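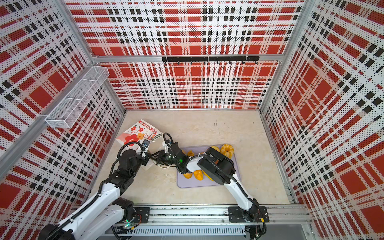

Ticket 1569 - Hook rail sits too far right, bags bump the side basket
Opened by: Siham Bouazza
Assigned to: Halvard Öberg
Status: Open, waiting on parts

Siham Bouazza
Hi all! First off, I love the gift wrapping nook. The red plaid panels look so cheerful, and the wooden top is a joy to fold paper on. One snag: the eight-hook rail on the back beam is right of the middle, and I do most of my bagging at the left. Can it slide over? Also, the wire basket on the left wall catches the handles of our taller bags when I lift them out.

Halvard Öberg
Great to hear you like it! The rail should move. Loosen the two end screws a half turn, slide, then tighten. Please don't take them all the way out, the nuts drop inside the beam and they're a pain to fish out.

Siham Bouazza
Tried it. Left screw is fine, right one just spins. I can hear the nut rattling - so I think it's off already.

Halvard Öberg
Yep, that's a loose nut. I've ordered a pack of 20 from Björklund, part 396. Leave the rail where it is for now, and keep anything heavier than ribbon off it.

Siham Bouazza
Will do! And the basket?

Halvard Öberg
It lifts straight up off its clips. Try it 100 mm farther back and tell me if the handles clear.

Siham Bouazza
Moved it, and the tall bags come out beautifully now! Only the rail left to do.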